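Cahier d'atelier, tri table bleue
7 mars 2018

Repris le tri là où on l'avait laissé. Pas fini. Je note vite avant d'oublier.

But du jour : vider la caisse Clestotlow et décider ce qui part, ce qui reste, ce qu'on garde pour les essais d'emballage. Règle inchangée depuis septembre : tout ce qui n'a pas d'étiquette passe par la table avant d'aller en rayon. Plus de dépôt direct sur l'étagère du fond, on ne retrouve plus rien après.

Tissu de table : remis le bleu canard. Le gris peluchait, il y en avait partout sur les scotchs. Le bleu glisse un peu dans les coins arrondis, à reprendre avec deux points de colle ou des pinces fines. Pas de punaises svp, le plateau est déjà assez abimé.

Paravent : remonté derrière et sur les côtés. Il coupe bien le courant d'air de la porte, les papiers ne s'envolent plus. Un panneau de droite qui a tendance à revenir vers la table, le caler au pied. Charnière du milieu dure, mettre une goutte d'huile (PAS le dégrippant, ça tache le tressage, cf. l'autre fois). Dépoussiérer à la brosse souple, jamais l'éponge.

Caisse Clestotlow, ce que j'en sais :
- bordereau illisible à moitié, numéro de lot recopié au crayon sur le carton
- cartons du dessous écrasés, rien de grave, à recoller
- il manque la liste de Dretero, relancé par mail ce matin, pas de réponse

Essais d'emballage. Papier Lashari de 70 g : trop mince pour les angles, se déchire au deuxième pli. Doublé ça va mais on en consomme le double, aucun intérêt. Le kraft Skanddale tient mieux, marque moins. Par contre il se recourbe en sortie de rouleau, il faut le couper la veille et le laisser à plat sous la planche. Testé le calage froissé contre le calage en bandes : bandes mieux pour les boîtes, froissé mieux pour tout ce qui est mou ou rond. Les rouleaux, c'est encore autre chose, ça roule dans le carton et ça tape aux bouts. Mettre un bouchon de papier à chaque extrémité + une bande au milieu. À refaire avec un carton plus long, le mien était trop juste de 4 cm.

Scotch : celui de la bobine entamée ne colle plus, jeté. Chercher un autre dévidoir, la lame du notre est morte.

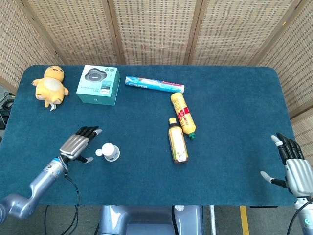
Pour le classement j'hésite toujours entre par matière et par forme. Par matière c'est plus logique sur le papier, mais au moment de remplir les cartons on a besoin de la forme. Une peluche ça se tasse, on la met en dernier dans les vides. Une boîte produit comme la verte et blanche ne se tasse pas, donc au fond, à plat, face imprimée vers le haut pour ne pas frotter. Les emballages longs le long du bord. Je pars sur la forme et on verra. Garder les petites étiquettes cousues sur les peluches, ne pas les couper !! On en a besoin pour la fiche.

Texte en chinois sur la boîte : faire traduire avant de remplir la fiche, ne pas inventer une désignation d'après le dessin du couvercle. En attendant, écrire « appareil, à préciser ».

Capacité : on peut ranger jusqu'à 18 articles par carton moyen si on mélange bien mou et dur. Au-delà le fond lâche. Renforcer en H, pas juste une bande.

A faire :
- caler le panneau de droite
- huile charnière
- couper du kraft pour demain, le mettre sous la planche
- fiches : reprendre le modèle, la case « état » est trop petite, on écrit dans la marge
- relancer Dretero par téléphone cette fois
- carton long pour les rouleaux
- lame de dévidoir

Question pour la suite : est-ce qu'on garde les emballages d'origine vides ? Ça prend une place folle sous l'établi. Je serais d'avis de garder seulement ceux qui ferment encore correctement. À voir ensemble avant de jeter quoi que ce soit.

Laissé la table en l'état, ne pas débarasser, je reprends par le côté gauche.

Dernière mise à jour : entrée complétée en fin de séance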